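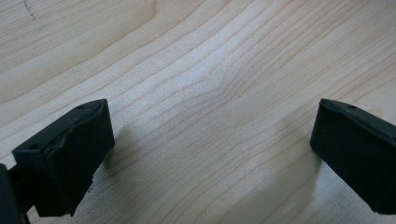
Dresura Pale Table Top
Solid table and desk top, sold with or without legs

If you like wood that looks like wood, you're going to enjoy this one. The Dresura is our lightest top, a creamy blond board with a fine, close grain, and it has been the one people walk over to in the Oltgate showroom since the day we put it out (we keep having to move the chairs back afterwards). It works as a desk, a kitchen table or a sewing table, and it's every bit as happy as a plain worktop in a spare room.

The design is by Fumiko Maruyama, who also drew our Prelau bench and the little Ebihara stool. She wanted a top that you could leave bare. No inlay, no fancy edge, no metal trim - just a good flat board with the corners softened enough that you don't catch your hip on them. We've had one in our own office for two years now and still like it very much.

About the grain

Every Dresura is different, and we mean properly different. Some have long straight lines from one end to the other, with hardly a bend in them. Others have a ripple where the lines crowd together and swing round, a bit like the contour lines on a walking map. The rippled ones are our favourites, though plenty of customers ask for a quiet one and we're glad to pick that out for you. Write "calm" or "lively" in the order notes and we'll go through the stack.
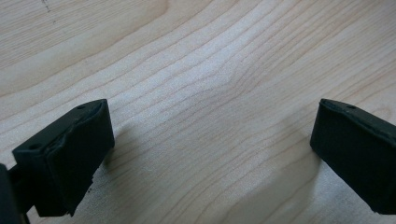

Wavy figure in the grain, with a soft sheen where the light falls across it.

Colour varies a little too. Expect anything from pale cream to a warmer honey, sometimes both in the same board. If you're ordering two tops to stand side by side, please tell us! We'll do our best to match them, but it's much easier before they're wrapped.

Finish

The Dresura gets two thin coats of our own hard oil, rubbed back by hand between coats. It feels smooth without feeling like plastic, and it doesn't throw a glare back at you when you're working next to a window. A high gloss finish isn't available on this top. We tried it on a sample and it hid everything we liked.

For day to day cleaning, a damp cloth and then a dry one. Wipe up tea, coffee and red wine when you see them, and use a mat under hot pans. Pencil marks usually come off with a soft white rubber, used lightly and in the direction of the grain. For small scratches, rub gently with the fine grey pad that comes in the care tin, then put on a little oil with a clean rag and leave it overnight. Please don't use scouring cream or anything with bleach in it.

Pale wood does warm up over time. A board in a sunny room will go a shade or two deeper in the first year, so move your lamps and plant pots about now and then, or you'll find their outlines later on.

Sizes and prices

Small, 1200 x 600 mm, top only: £400
Large, 1600 x 800 mm, top only: £731
Large, 1600 x 800 mm, with four Prelau legs: £1369
Thickness on both sizes: 28 mm
Care tin (oil, rag, grey pad): included with every top

Other sizes can be cut to order, up to 2200 mm long. Send us your measurements and we'll come back with a price, normally within three working days. We can also drill a cable hole for a desk. Tell us which end you'd like it, measured to the centre of the hole from the two nearest edges, and mark clearly which side is the back.

Fitting

The legs fix from underneath with bolts, and the threaded sockets are already in place. You'll need the hex key (in the box) and ideally a second person, as the large top is heavier than it looks. Put a blanket down first and build it upside down. If you're using your own legs or trestles, there are no sockets on the top-only version unless you ask for them, so measure your screws before you start. Anything over 20 mm into the board is too long.

Delivery

Tops go out wrapped flat, with card on the corners. Small tops come by parcel van. Large tops come with our own two drivers, who will carry yours to the room you want it in, stairs included, and take the wrapping away again. Let the board lie flat in the room for a day before you fit the legs.

Tops cut to your own size will be ready in October. Standard sizes are in stock at Oltgate, and you're very welcome to come in and run your hand over a few before choosing.

Prices on this page checked 20 June 2021.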